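Dallden Center for Applied Automation
Good Practice Gallery: Hand-Held Gripper Work in Homes

Published 06/01/2022

The Center maintains a set of working rules for the collection of manipulation data in private homes. The rules apply to all staff, to contracted operators and to partner sites, including those at Dalsgaard and Curkden. The gallery on this page accompanies the third edition of the rules and should be read together with the full text, which is available from the Center's office on request.

The current edition contains 16 rules. It was prepared under the direction of Fatemeh Jafarzadeh, Head of Field Standards, and draws on reports from 204 home sessions. Numbers given in parentheses refer to the rules in the full text.

Small and soft items

Operators are expected to work with household goods as they are ordinarily kept. Soft items such as hair ties, socks and cloths should be approached slowly, with both fingers open, and should not be pressed into the surface beneath them (Rule 4). Where two grippers are in use, the second is to be held clear of the item until the first has closed. 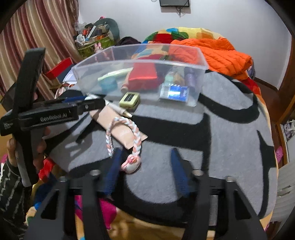

A braided pink and white hair tie between the open fingers of one gripper, with a second gripper held upright at left. Pens, a piece of cardboard and a clear storage bin share the blanket.

Preparing the work area

The resident decides which rooms and surfaces may be used, and this decision is recorded before any equipment is unpacked (Rule 1). Items are not to be tidied, sorted or replaced to suit the task unless the task sheet calls for it. Medicines, identity papers, bank cards and family photographs are to be put away by the resident, never by the operator (Rule 2).

Beds and sofas are permitted work surfaces. On these surfaces the operator should check for pens, needles and other pointed items before starting, and should keep charging cables away from the path of the hands (Rule 6).

Handling of equipment

Finger pads are wiped before each session and again whenever the operator moves from one room to another. A gripper that has been dropped is taken out of use until its fingers have been checked for play - a visual check alone is not sufficient. Loose sleeves should be fastened at the wrist if they reach the moving parts.

Recordings are transferred to the Vistex archive within 3 days of the session. Residents may ask for any recording to be deleted, and no reason need be given.

Questions and corrections

Partner sites that wish to propose a change to the rules should write to Unnur Gunnlaugsson, Site Liaison. Proposals received before the end of June will be considered for the next edition. Requests for printed copies should state the number needed and the name of the site.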